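Manent Breakfast Room
Progress report to the Goicoechea Fund, second period

You asked in your last letter for "fewer adjectives and more outcomes." We have done our best. The adjectives in the section on the wall could not be helped.

Where we stand

The grant of 2000 was to set up a small steaming station at Manent, write a set of instructions that a tired person can follow at 6:30 in the morning, and serve a hot bun to anyone who comes through the door before work. The station exists. The instructions are on their fourth draft. The buns are being eaten at a rate that suggests the public has no complaint, or is too hungry to make one.

Spending so far comes to 314 on equipment and 400 on flour, yeast, milk powder and the ready-made frozen buns we fall back on when the dough has other plans. The rest is unspent and sitting in the account, where it has been very well behaved.

The station

In the application we promised "a dedicated preparation area." In practice this is a white table against a white wall, with a smaller side table at either end. The steamer stands on the big table and the serving plate goes to its right. We tried the plate on the left for one week in June. Everyone who lifted a bun then carried it across the controls, and the buns dripped on the dial. The plate went back to the right and has stayed there.

The steamer is a plain electric one with a cream body, a steel top and a small round dial on the front. We looked at grander models. The Bustusa catalog has one with a touch screen and a recipe library, at a price that would have left us with a magnificent steamer and nothing to put in it. Ours has a knob. You turn it.

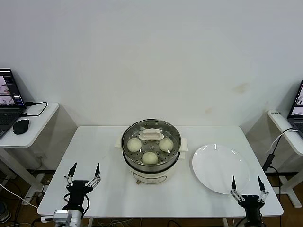
Three buns or four is a question that has taken up more of our meetings than I would like to put in writing. Three sit in the tray with plenty of room between them and can be lifted out without touching a neighbor. Four is a third more breakfast for the same electricity, and the budget line you approved was worked out on four. The difficulty is that buns grow. A batch of four that goes in looking like polite strangers can come out holding hands, and the one in the middle of the argument usually loses some skin.

Our answer for now is to make each bun a little smaller and set four of them in a diamond, one at the back, one at the front and one at each side. It is the first layout that everyone on the rota has been able to repeat from memory. Rows were hopeless in a round tray. A ring worked but left people unsure where to start, and some of them started in the center.

Steaming time is 15 minutes for our own dough. The frozen ones follow the packet, and the packet is taped inside the cupboard door.

The instructions

Draft one ran to five pages and included a history of the steamed bun. Draft two was one page and left out switching the machine on. Draft three was good but was written in the passive throughout, so that buns were placed and lids were removed and it was never clear who was supposed to be doing any of it. Draft four goes like this:

Fill to the line with cold water.
Set the tray in flat.
Buns in a diamond, seam side down.
Lid on. Turn the dial.
Put the plate out, to the right, before you touch the lid again.
Lift the lid by the handle and tip it away from you, toward the wall.
Buns to the plate, front one first.

The line about the plate was added after a morning when one of us stood holding a hot bun in a pair of tongs and looking for somewhere to put it. The line about tipping the lid has been rewritten more than any other. "Away from you" was read by one person as "to the side," which sent the steam at the person next to them. Adding "toward the wall" has settled it.
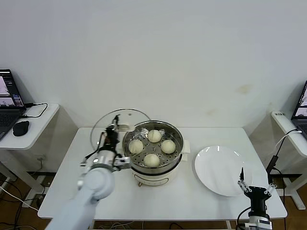

Reading time: 4 minutes

The lid is glass with a thin metal rim, and we are fond of it. You can check on the buns without letting the heat out, at least until it fogs. It also needs somewhere to go once it has been lifted, and draft four is silent on the point. A lid stand is on the list for the next period. Goment sells one for less than we have spent on replacement tea towels.

The wall

There is a faint brownish mark on the wall behind the station. It was there when we took the room. We have been over it with soap, with baking soda and with a product that smelled strongly of progress, and it has faded in none of these cases. We ask the Fund's permission to spend a small sum from the unspent portion on a can of white paint.

What has not gone well

Our own dough is still unreliable on cold mornings. On those days the frozen buns are served, and we put up a sign saying so. Attendance is also thin on any Friday, for which we have several theories and no evidence. We had meant to have a sweet filling ready by now. The red bean one leaked, and the custard one does not bear describing in a document that will be kept on file.

Next period

We plan to buy the lid stand, finish draft five, and try the smaller buns with a longer second rise. We will also buy a second serving plate, so that one can be washed while the other is in use. If the Fund agrees to the paint, we will do the wall on a day when the room is closed and leave the windows open overnight.

Receipts are attached in the order they were found.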